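**From the workshop shelves: new bins for the small parts**

Members of the Vornside repair workshop have asked for a long time where the small electrical parts are kept. Until May the true answer was "in many places". There was a cookie tin by the window, two drawers which did not close, and a shoe box with the word "various" on the lid. We have now started to put everything into blue plastic bins with an open, sloped front, and the first two are already in use on the paper-covered table.

The capacitors and the switches were the first to move, as these are the parts people look for most.
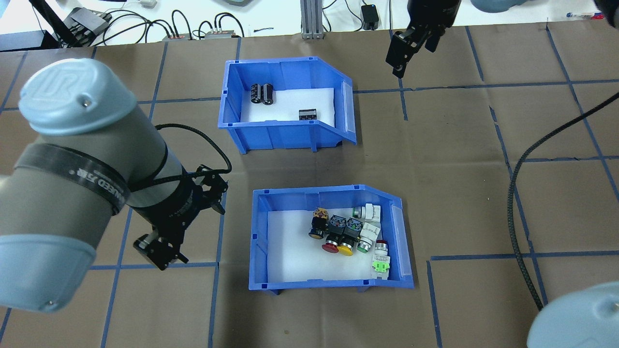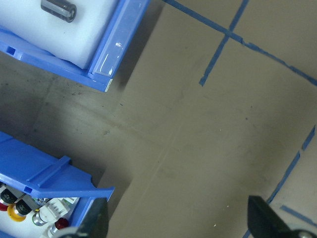
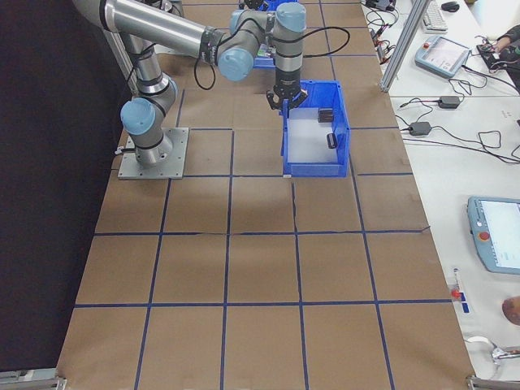
## What goes where

The push buttons have a bin for themselves. Please keep them together, also when a button has a separate contact block. It is very easy to put a contact block in a different place and then to have a button which looks complete but does not switch anything. If you take one for a project, look first if it is the kind you need (normally open or normally closed), and write it in the notebook. Color is not enough to know this. We had a green one last winter with the wrong block behind it, and one member lost a whole evening with it.

The black capacitors are in the other bin. There are not many there at the moment. The rest are still in the drawers and must be tested before they can move, and the testing is slow. Of the first 39 which we measured, 11 were far below the value printed on them, and these went to the recycling point. Please do not bring them back from there, even if they look fine from outside.

A capacitor must be discharged before it goes into the bin. This rule is old but I repeat it, and I will repeat it again in the autumn. The resistor with the two clips for this job hangs on the hook next to the door. If the hook is empty, wait until somebody returns it, and do not use a screwdriver.

## The foam

Both bins have white foam on the bottom. It came from the packing of the Olel power supplies and it cost us nothing. The foam is there so that the parts do not slide and the thin legs do not bend when a bin is pulled from the shelf. Please leave it in. If a piece becomes dirty or broken, there are more pieces in the bag under the sink, and they can be cut with the long knife. Cut them a little too large, they press in well.

It is better not to put chips and memory modules on this foam. It is ordinary packing foam and gives no protection against static. For such parts we keep the silver bags, and they stay in the metal cabinet as before.

## Labels

Each bin has a holder for a label at the front. We did not agree yet how the labels should look. One proposal is to write the name of the part in plain words, the other is to use the numbers from our old list. The old list has 1067 lines, and I must say that many of them describe things we do not own anymore. My own preference is plain words in large letters. If you have an opinion, please write it on the sheet by the kettle before the Tuesday evening meeting.

For the time being, please write no labels with a marker directly on the plastic. It does not come off.

## The table

The brown paper and the blue tape on the table stay where they are. The lines help us to put a bin back in the same place. When the paper has a tear, please tell the person who has the key that evening, and do not repair it with clear tape. The new roll from Imden has arrived and is wide enough for the whole table.

## What is still to do

- Test the rest of the capacitors from the two drawers.
- Sort the relays. We don't know yet if they will need one bin or two.
- Unpack the 16 more bins which were ordered from Chae. They are the same type, so they should stand well together.
- Empty the shoe box. I would be thankful for company with this one.

The workshop is open for sorting on Tuesday from six in the evening. It is quiet work and one can do it sitting. Reading glasses are useful, the print on some parts is very small. Tea is there, but please bring your own cup, we have again fewer cups than people.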